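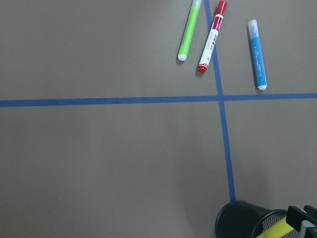 Home late, feet sore, and I can't go to bed until I've written some of this down. Open day at the Prillton lab! I had been looking forward to it since October and it was better than I'd hoped.

Took the early bus and still ended up at the back of the line for badges. They had the building split in two, big machines downstairs and tabletop work upstairs. Everybody went down. I went up, partly to get away from the crowd and partly for the coffee, and I stayed up there nearly the whole morning.

The arm I liked best is called Folto. It lives on a plain table with blue tape laid across it in a cross, and its job was tidying markers into a black mesh cup. I know how that sounds. I have a kitchen drawer that could use the same treatment. But I stood there like a kid at an aquarium. A green one, a red and white one, a blue one, lying any old way on the far side of the tape, and the arm has to work out each time which end is where and how to come down on it.

The woman running the table was Audrey-Anne Marchand, and she was so patient with us. I asked about the tape and she said it was for the people – it lets them say "start with the upper right" and all mean the same patch of table, and it helps them spread the markers out so the arm doesn't get the same easy layout every time. She puts it down by hand. I told her I'd have guessed lasers and she laughed.

They've recorded around 2,000 tries so far. A good many of those are failures and they keep them all. I saw a few of those myself. Once it pinched the very end of a marker, lifted it, and the thing swung down like a pendulum and knocked the rim of the cup. Everyone went "ohhh." Then it went back and got it on the second go and we clapped, for a marker! The man next to me had his hat off.

What I keep thinking about is how it slows down. It comes across the table pretty quickly and then over the cup it almost stops, and lowers, and lets go. The little click when the marker hits the bottom is very satisfying. I asked if somebody had told it to slow down there and Audrey-Anne said no, it picked that up from the people who steered it through the job during training. They all slowed down there, so it does too. I loved that. It has caught their manners.

They let a few of us set up the table. When it was my turn I put two markers side by side, nearly touching, to be mean. It dithered over them for a long time (I felt bad) and took the left one clean. The right one rolled when it was nudged and I had to step away because my turn was over, so I never saw how that ended. Should have asked.

Lunch was sandwiches on the stairs, egg, fine. Then the Pundberg talk, which was 30 minutes on gripper fingers and how they wear down. Drier than the morning but I took 2 pages of notes. Have to look up the Dương paper he kept coming back to, the one about soft fingertips. I wrote the name down and forgot the title.

Went downstairs at the end and saw the big palletizer for as long as my feet would allow. Loud. Impressive, I suppose. I went back up for one more look at the markers before the bus.

Left my umbrella under the chair in the talk room. Call them in the morning.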